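Section 6: Putting the desk shelf and the small basket together

I wrote this part of the Trornis desk guide after setting up the same kind of station in two places, first at home in Millport and then in the back office on Gilbert. Mine is the open shelf with black mesh sides and a wood base, and it goes on a plain white table. If you bought the Clavberg version with the drawer, skip to Section 7 (the rails are different and you'll only get annoyed with me).

Before you start

Clear the table and wipe it down. You'll want the hex key from the small bag, a soft cloth, and a towel to lay the parts on. Give yourself 40 minutes the first time. I got it down to almost half that on the second one, but I already knew where I'd go wrong!

Steps

1. Lay the back mesh panel on the towel, rods facing up.

2. Hook on the two side panels. They angle outward a little, and they're supposed to, so don't try to squeeze them square.

3. Slide the base board in from the front, with the nicer grain on top. It should drop in flat. If it rocks, pull it out and check that a side panel isn't sitting on the wrong rung.

4. Put in all the screws by hand first, then tighten them. I tightened as I went the first time and had to back every one of them out again.

5. Add the upper board last.

6. Move the shelf to the back of the table and push it up against the wall, somewhere near the middle.

7. Set the basket in front of the shelf with one of its loop handles toward you. I do this while both are still empty, just to see how much table I have left.
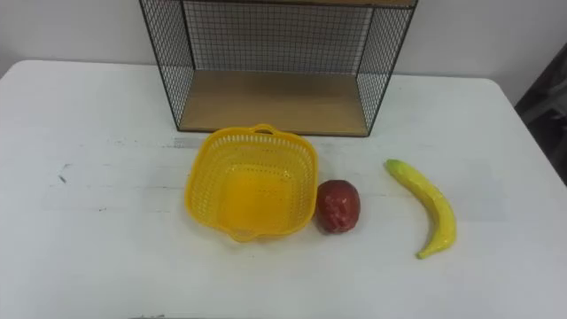

Caution: lift the shelf by the side rods, never by the upper board. The board will come up in your hands and the rest will stay where it is.

Note on the basket: Araba Nartey wrote in to say she keeps hers up on the base board most of the day and only brings it down to sort the mail, and she says the slots let pen caps and paper clips through, so she put a piece of felt in the bottom of the shelf to catch them. I've tried the felt since and I like it — cut it a bit smaller than the board or it bunches up at the front.

8. Load the base board before the upper one. Heavy things (staplers, tape, the big notebook) go low and toward the back.

9. Check the screws again after a couple of weeks. Mine had loosened a little by April, and a quarter turn on each took care of it.

Spare screws are part 53 on the parts sheet.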